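4.2 Reporting rules for simulated grasps

We follow the Drillis checklist (November revision) with two changes. First, a grasp counts only if the object is clear of the table when the check runs. Contact alone, no. Second, clutter stays in. Removing the other objects before a trial inflates scores and makes results hard to compare accross labs.

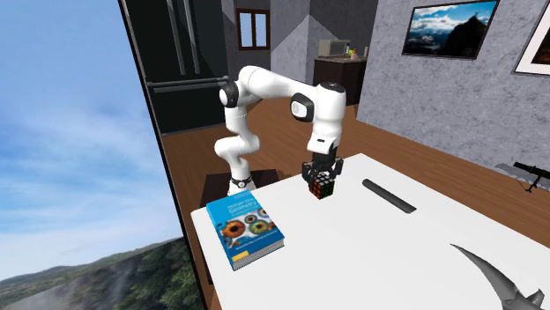

Figure 3. Simulated tabletop trial, cube held above the surface, other objects left in place.

Each object gets 300 trials, seeds fixed and published. Physics settings go in the appendix, not "on request". Failed resets are logged as failures; Berge and Masanja drop them, we think thats wrong. Videos: 10 per object, picked by seed, never by hand. Any change to gripper force limits mid-run voids the batch. Same for friction values.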